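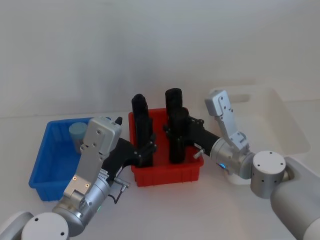

1/ We've been swapping hand controllers on the two-arm bench at Rilisside and I said I'd write up how it went. It's a comparison of the Cirnen controller we've used since the bench was built and the Gethin one we have on loan until the end of May.

2/ Only the controllers for the hands are being compared. The arms, hands and table stay as they were. I've seen too many comparisons where three things changed at once and the writer picked the one they liked.

3/ The task is sorting between plastic bins. Upright black pieces go in the red bin, light blue ones in the blue bin, and the big white bin is where things get moved to. Each hand takes a piece, lifts it clear of the rim and carries it over.

4/ The red bin is the hard one. Both hands have to get in over the rim from opposite sides, and there isn't a lot of room once the fingers start to curl. If one hand closes early it can nudge the other piece before the other hand has got hold of it.

5/ For each controller we did 28 runs, with the bins put back to tape marks before each one. I lifted the tape afterwards, so please don't write in asking where it is. The pieces were stood up by hand, so their positions vary a little from run to run.

6/ Cirnen first. It does what it has always done. You send it a finger position and it goes there at the speed you set, and if there is something in the way it pushes up to the current limit and stops. Easy to understand, easy to log.

7/ Its weak point is that the current limit is set for the whole hand. Set it low enough to be kind to the light blue pieces and the grip on the thicker black one is poor. Set it high and the narrow black one gets shoved sideways before the last finger lands.

8/ We ended up with one setting for each kind of piece and a script that switches between them. That works well enough, but it means the script has to know what it is about to pick up, and sometimes it's wrong.

9/ Gethin lets you set a limit on each finger, and it reports contact per finger too. So you can close one finger gently until it touches, hold it there, and bring in the rest. On paper that is just what the red bin needs.

10/ Setting it up took nearly a whole day. The wiring was fine. The time went on the manual, which numbers the fingers from one side on the left hand and from the other side on the right hand, and only says so in a footnote to a table.

11/ Before I found the footnote, the right hand was closing in the wrong order and I was blaming the calibration. I recalibrated it twice. If you have one of these, look up the finger order before you touch anything else.

12/ Once that was sorted, the approach was noticeably calmer. The left hand can come up close beside the narrower black piece and wait there with the right hand still open on the white bin side. With the old controller I'd never have left a hand waiting that close, as it drifts a bit when it holds. 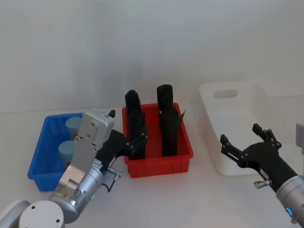 13/ Results, with the usual warning that this is one bench and one set of pieces. On the light blue pieces I couldn't tell the controllers apart. Both picked them up, both put them down. If that's all you do, save your money.

14/ On the black pieces Gethin was better. It had fewer nudges and fewer pieces leaning against the wall of the bin after a failed grasp. The leaning ones matter to us more than the plain misses, as a leaning piece usually needs a person to stand it up again.

15/ Where Gethin lost was speed. The touch-and-wait step adds time to every grasp, and over a long session you feel it. Johanna Rüegg got some of that back by letting the hand start its first finger while the arm was still moving down, but I'd call that her trick and not the controller's.

16/ It also dropped its connection 3 times across the whole set. Each time the hand held its position and the arm stopped, so nothing was damaged, but we had to restart the controller before carrying on. Cirnen has never done that here.

17/ I sent the logs to the people at Jorthorpe who arranged the loan. They think it's the network adapter and have offered a different one. I haven't tried it yet, so I'm leaving the drops in the results as they stand.

18/ Someone asked about noise. Gethin has a faint whine when it's holding a light grip. You stop hearing it after a bit. Johanna says she doesn't stop hearing it, and she sits nearer.

19/ Someone else asked if the cables are a problem. Yes, with either controller. There's a thin black one on the left side that hangs down by the wrist, and it needs enough slack for the hand to turn but not so much that it can catch on a rim. I've tied it and untied it more often than I'd like.

20/ A few settings, for anyone with similar hands. Bring the fingers in at a slow closing speed and use the faster one only for opening. Set the contact level a little above what the hand reads when it's moving in free air. The default was too low for us and it kept reporting touches on nothing.

21/ Don't copy our numbers across, even if your hands are the same model. Left and right needed different contact levels on this bench, and I don't know why. Might be wear. Might be how the cable pulls.

22/ One I haven't solved: the thicker black piece. The fingers report contact early on it, the controller takes that as a firm grip, and then the piece shifts when it is lifted. A second squeeze after the first small lift helps. It's ugly but I've left it in.

23/ Cirnen doesn't have that trouble, because it isn't listening for contact in the first place. It just squeezes. There are days when that is all I want from it.

24/ On two-arm timing, neither controller does anything for you. All the work of keeping the hands out of each other's way is in our own planner. The Gethin brochure has a page on two-handed use that made me think otherwise, so I'm mentioning it here.

25/ Would I buy it? For the red bin, probably, if the new adapter stops the drops. For a bench with one arm and easy pieces, no. The old one is simpler and I can explain the whole of it to a new starter before lunch.

26/ Next I want to run the same task with both hands on Gethin but Cirnen's closing speeds copied over as nearly as I can get them. That should show how much of the difference is the contact sensing and how much is just going slower.

27/ Logs are going up on the Rilisside page once I've fixed the column names. The left and right hand columns are swapped in the first batch, for the same reason as in post 10. Ask me there if anything in them looks odd.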